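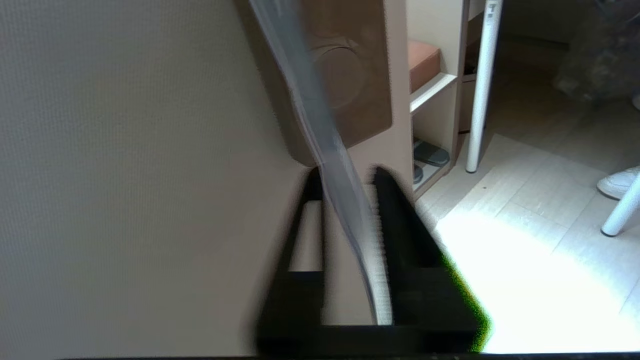
Clear plastic, sun on the floor

From: Valtteri Nurmi
To: Kusuma small homes list
Subject: Re: Coats, wet boots and no hallway

On Sep 25, 2021, Jarmo Eskola wrote:
> Hi all,
>
> We move into the Nistell apartment next month and the front door opens
> straight into the living room. No hall, no closet by the door, nothing.
> There is a bit of wall to the left, 23 inches wide before you hit the
> radiator, and that's it. Two adults and a kid who owns more boots
> than I do.
>
> My wife wants a tall cabinet. I think a tall cabinet will feel like
> somebody standing there every time we come home. Her mother has
> offered us an old coat tree, the kind with the curly arms, and we'd
> both like a reason to say no thank you.
>
> What have people done? And what do you do with wet things? I don't
> want to start with a ruined floor.
>
> Jarmo

Hi Jarmo,

Congratulations on the apartment! I lived in Nistell for seven years, up the hill past the old dairy, and our door opened right into the kitchen, so I have Opinions. Sorry in advance for the length of this, it's raining and I have a pot of coffee.

First, the coat tree. Say no thank you. I had one and it was fine for exactly as long as there was one coat on it. The minute you hang a winter parka on one side it starts to lean, and then you find yourself arranging coats by weight like you're loading a ferry. Ours came down on a guest. You can tell your mother-in-law that story if it helps, and make the guest elderly if you like.

On the tall cabinet I'm with you, mostly. The trouble I had was the doors. You come in with groceries, you've got a kid under one arm, and now you have to step back to swing a door open, and there's no place to step back to because you don't have a hall. So the coat goes on a chair. We had a very nice cabinet (bought at Kaltton, nearly 200 dollars, and that was the sale price) and for two winters it held a vacuum cleaner and a box of Christmas lights while all the coats lived on the chairs. If your wife has her heart set on it, maybe put it in the bedroom for the off-season stuff and keep the bit by the door open.

What worked for us in the end was low and boring. A bench with a shelf under it, and a row of hooks over it. The kid's hooks went down at her shoulder height, and that made more difference than everything else put together. Before, she dropped her jacket on the floor since she couldn't reach, and I'd been nagging her about it for a year! I still feel a little bad.

Get something soft on the bench, too. I skipped it the first year to save money and we all stood on one leg to put our boots on because the bench was cold and hard and full of mail. If a seat isn't nice to sit on it turns into a table, and then you've lost it.

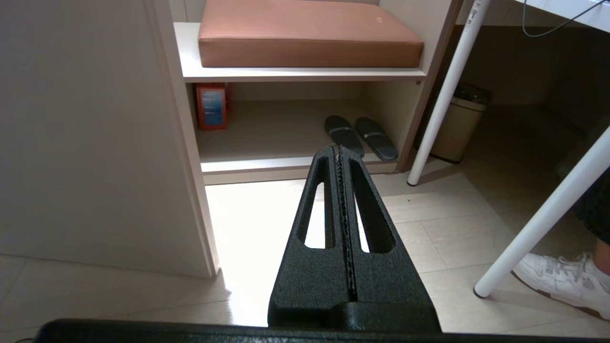 Which brings me to mail, and keys, and all the little junk. Put it anywhere but the bench. We used a shallow bowl on top of the fridge, and yes, it looked like a bowl of junk on top of a fridge, but everybody knew where the keys were. I've seen those wall things with slots and a tiny chalkboard. My sister has one. The chalkboard has said EGGS since April.

Now your wet things question, because that's the one I lost sleep over. Our floor was softwood with some kind of old varnish, and it marked if you looked at it funny. We went through this in stages:

A doormat inside. Useless, the water just ran off and sat next to it.

Newspaper. Works, looks terrible, and you end up with ink on your socks.

A boot tray with a rim. Yes, this. Get one with a higher rim than you think you need. I bought a Gesteck tray, the plain gray one, and then a second one for the other side of the door, and we stuck a layer of beach pebbles in the kid's tray so the boots stood up out of the puddle. She picked the pebbles herself. In spring you tip the whole lot out on the grass and hose it down, and you would not believe the sand.

For wet coats I never found anything better than space between hooks. I put ours way too close together the first time because I was counting coats, and they all stayed damp in the middle and smelled like a dog. We don't have a dog. I took every other hook off and it was fine. Watch the radiator though — a coat sleeve lying on it all night isn't good for the coat, and I wouldn't want it there anyway with a kid in the house. With only 23 inches I'd keep the lowest row away from that side altogether. 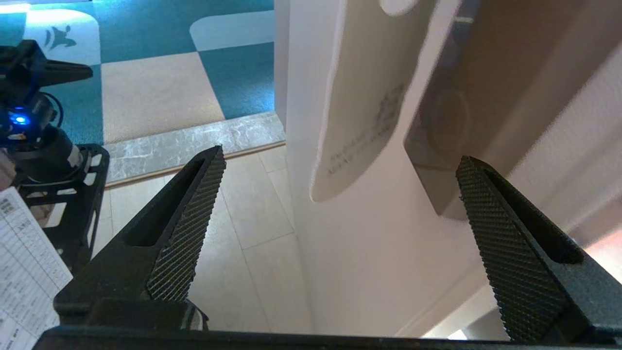
White, rounded at the end, hanging

Other things, in no order:

Measure with the door open. I know, I know. I measured with the door closed and had to saw the end off a bench on moving day, with the neighbors coming up the stairs to say hello.

If you rent, ask about holes before you drill. Our landlord was relaxed about it but the next people had to get theirs in writing. A long board fixed at two points and then as many hooks as you want on the board means a lot less filling when you leave.

Think about light. You come in, it's dark at four in the afternoon, and if the switch ends up behind the coats you'll swear at it every day. Ask me how I know.

And give it one full winter before you buy the last piece. We bought everything in the first week and half of it was wrong. I'd start with hooks, a tray and any old bench, and live with it. You'll see where the bags land on their own, and that's where the bag hook goes.

About it feeling like somebody standing there: I know just what you mean, and I think a low bench helps with that, since you see over it to the window when you come in. It does make the living room look a bit like a place where people take their shoes off. I got used to it.

I've got a leftover board with the hook holes already drilled, painted white, a bit yellow on one end. It's longer than your wall but it would cut down easily. Yours if you want it, I can bring it over when I come down for the Nistell market. Let me know which side the door hinges are on and whether it swings in or out, you didn't say.

Valtteri

PS. Does anyone else on the list know if Kaltton still sells the short hooks separately? I need a few more and the website only shows the sets.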